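A Second Set of Keys

The Loston parole office closes at 5, and on most evenings Doina Radonjić is parked across the street by 4:30. She is waiting for whoever comes out with a bus voucher and no place to use it.

Radonjić runs Busano, a re-entry program that pairs men and women leaving county jail with people who have already made the trip. The mentors are paid by the hour. All of them have served time, and each carries no more than three cases at once.

"A kid of 19 will listen to me for maybe a minute because of my job," she says. "He'll listen to Mirjana all afternoon."

Mirjana Berisha spent 16 months inside and has now been a mentor for longer than that. Her work is mostly errands. She drives people to get a birth certificate, then a state ID, then a bank account, in that order, and sits with them while they wait. On Tuesday mornings she goes to the Ristić bakery on the north side, where the owner has hired eight people through the program. Two have left. One is now the shift lead.

The city paid for the first year of Busano and then cut its share in half. Radonjić made up part of the difference with a grant from the Hokari Fund, which asked for one change – mentoring had to begin before release. Berisha now meets people at the jail, in a room off the visiting area, while they still have weeks to serve.

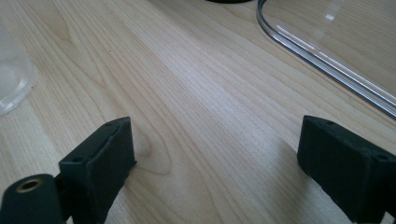 Vol. 8, No. 3 | Page 16

Nearly 100 people have signed up since the change. Radonjić would like a second van and a mentor who speaks Spanish. The council takes up the program's funding again in February, and she plans to bring Berisha to the hearing.

Berisha has not decided what she will say. She has a client getting out that same week, and he still needs a pair of work boots, size 12.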